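Betreff: Re: [AG Handgreifer] Entwurf Abschnitt 4, Zustand der Greiffinger

Sehr geehrte Mitglieder der Arbeitsgruppe,

zum Entwurf des Abschnitts 4 der Richtlinie *Onus* ist aus Grostenville folgende Rückfrage eingegangen:

> Der Entwurf verlangt eine Sichtprüfung beider Finger vor jeder Aufnahmereihe. Er lässt offen, ob umwickelte oder beschichtete Finger zulässig sind und wer über deren Austausch entscheidet. Bei 142 Aufnahmereihen im Juli hätten wir hierzu eine verbindliche Regelung benötigt.
>
> Prüfstelle Grostenville

Die Redaktion nimmt dazu wie folgt Stellung.
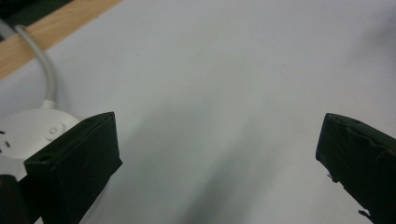
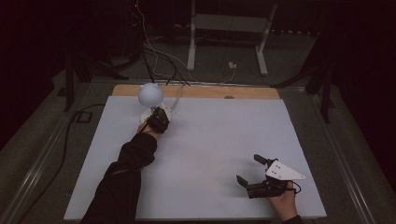 Maßgeblich für die Zulassung eines Fingers ist nach Auffassung der Redaktion der Zustand seiner Kanten. Eine dunkle, leicht faltige Oberfläche, wie sie der rechte Finger in der ersten Aufnahme aufweist, wäre für sich genommen nicht zu beanstanden. Ausgefranste Kanten mit abstehenden Stücken, dort ebenfalls am rechten Finger erkennbar, sollen dagegen künftig zum Austausch vor Beginn der nächsten Reihe führen. Die Entscheidung trifft die Prüfstelle; sie ist im Prüfblatt zu vermerken.

Für Ziffer 4.2 wird daher folgender Wortlaut vorgeschlagen:

- Beide Finger eines Greifers sind bei geöffneter Stellung von oben und von der Innenseite zu prüfen.
- Werden zwei Greifer geführt, ist für jeden ein eigenes Prüfblatt anzulegen.
- Leitungen auf der Arbeitsfläche sind im Prüfblatt mit ihrem Verlauf anzugeben.

Der Änderungsantrag von *Pakzad* zur Aufbewahrungsfrist (Vorgang 1109) bleibt hiervon unberührt und wird gesondert behandelt. Einwände gegen den Wortlaut sind innerhalb von 72 Stunden über diese Liste einzureichen. Die Anpassung der Vorlage in *Wuvum* erfolgt nach Ablauf der Frist.

Mit freundlichen Grüßen
Redaktion der Richtlinie Onus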